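Come Move Mugs With Us: We're Looking for Robot Teleoperators

By Fathima Miah
June 27, 2018
4 min read

I need people who are patient, reasonably tidy, and happy to spend an afternoon putting a spoon in a bowl and taking it out again. If that's you, keep reading!

I run data gathering at Zitine, a small team teaching robot arms to handle everyday kitchen stuff. Our current project is called Gultine, and it learns from examples. Somebody steers the arm through a little chore, we record the whole thing, and the recording goes into the pile the system trains on. We're aiming for 500 good examples of each chore, and for a couple of the fiddly ones (anything with a spoon, basically) I'd love to get to 1000. Our own engineers have been doing the steering up to now, and they're fast, but they all drive the arm the same way. I want more hands and more habits in the mix.

You'd be working in our kitchen setup at the Kristiansen building. You stand at a desk beside the counter, hold a controller, and the gripper follows your hand. A prompt comes up on the screen, something like "take the spoon out of the bowl" or "put the mug in the sink," and off you go. When you finish, you mark the try as good or bad, put things back somewhere new, and start the next one. Please do mark the bad ones. I have had very nice people sit there quietly calling everything good because they didn't want to let me down, and then I spend my evening weeding.

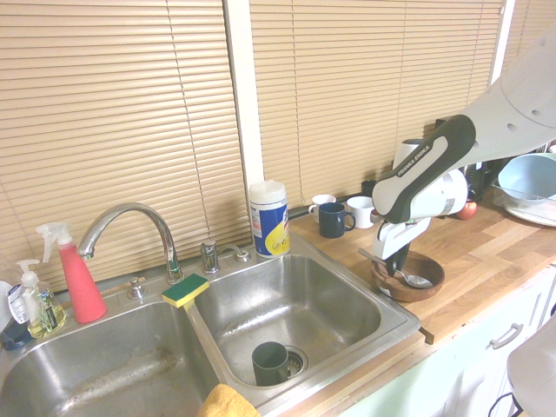

The gripper over the wooden bowl and spoon at our kitchen counter.

The spoon is harder than it sounds. If you come down too flat you'll push it along the bottom of the bowl, and if you grab too high on the handle it swings. Most people hate it for the first hour and then get weirdly competitive. Mugs are friendlier. The sponge is everybody's favorite, probably because you can squash it and nothing bad happens.

You don't need a degree and you don't need to code. I've had good luck with people who sew, play video games, or used to work a deli counter, but I'm not picky about it. What I do need is steady attention for a full session, decent eyesight (glasses and contacts are fine), and someone who'll tell me when the arm is acting funny. You should be 18 or older. Either hand is okay! Lefties, please apply, I'm short on you.

Sessions last 3 hours with a proper break in the middle. You can sit or stand, and we can raise or lower the desk. I'm asking for two sessions a week through the end of the summer, daytime or early evening, and we'll work out the slots together. It's paid hourly, training included, and you get paid for the session even if the arm decides to quit on us. We record the counter, the arm, and your controller movements. We don't record your voice, and your name stays out of the files.

We did a first round in April with a group from Edach, and a few of them are coming back, so you'll have someone to ask besides me.

There are 31 places. To apply, send me a few lines through the Zitine contact page with "Gultine operator" in the subject. Tell me which days work, which hand you favor, and something you're good at doing with your hands. No résumé, please. I'll write back to everyone, and if it looks like a fit, you'll come in for a short paid tryout, spoon included.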